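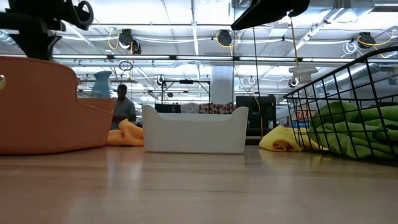
Consulter et télécharger son bulletin de paie en ligne

Mis à jour le 9 juillet 2022

Les bulletins de paie des salariés de Cinus sont déposés dans l'espace personnel Lununer. Le bulletin papier n'est plus envoyé par défaut. Cette page explique comment ouvrir son compte, retrouver un bulletin et modifier ses coordonnées bancaires.

Avant de commencer

Munissez-vous de votre matricule (il figure sur votre contrat, en haut à droite), de votre numéro de sécurité sociale et d'une adresse électronique personnelle. L'adresse professionnelle est acceptée, mais elle est désactivée le jour de votre départ et vous ne recevrez plus les avis de dépôt.

Activer le compte

1. Ouvrez la page de connexion et cliquez sur « Première visite ».
2. Saisissez votre matricule, sans espace ni tiret.
3. Indiquez les 4 derniers chiffres de votre numéro de sécurité sociale, hors clé.
4. Entrez votre adresse électronique. Un lien d'activation vous est envoyé ; il reste valable 336 heures, soit deux semaines.
5. Cliquez sur le lien et choisissez un mot de passe.

Si le lien a expiré, reprenez à l'étape 1. L'ancienne demande est annulée automatiquement.

Retrouver un bulletin

Dans le menu de gauche, cliquez sur « Mes documents », puis sur « Paie ». Les bulletins sont classés par année, le plus récent en premier. Cliquez sur le mois voulu pour l'afficher, ou sur la flèche pour l'enregistrer au format PDF. Pour une demande de prêt ou de logement, l'option « Regrouper » réunit plusieurs mois dans un seul fichier.

Les bulletins antérieurs au passage sur Lununer se trouvent dans le dossier « Archives Felunitz ». Ils ont été numérisés et leur texte ne peut pas être recherché.

Changer de compte bancaire

Allez dans « Mon profil », puis « Coordonnées bancaires ». Saisissez l'IBAN, joignez le RIB et validez avec le code reçu par SMS. Une modification enregistrée avant le 4 du mois est prise en compte pour la paie en cours. Passé cette date, le virement part encore sur l'ancien compte : ne le fermez pas tout de suite.

Continuer à recevoir le papier

Vous pouvez refuser le bulletin électronique à tout moment. Cochez « Version papier » dans « Préférences » ou écrivez au service paie. Le changement s'applique au bulletin suivant. Les salariés du site Sugiyama, dont le courrier est regroupé, recevront le leur à domicile à partir de septembre.

En cas de blocage

Après 4 essais erronés, le compte est verrouillé. Utilisez « Mot de passe oublié » ou contactez Josefina Huenchumán, au service paie, en précisant votre matricule. N'envoyez jamais votre mot de passe ni votre RIB par courriel.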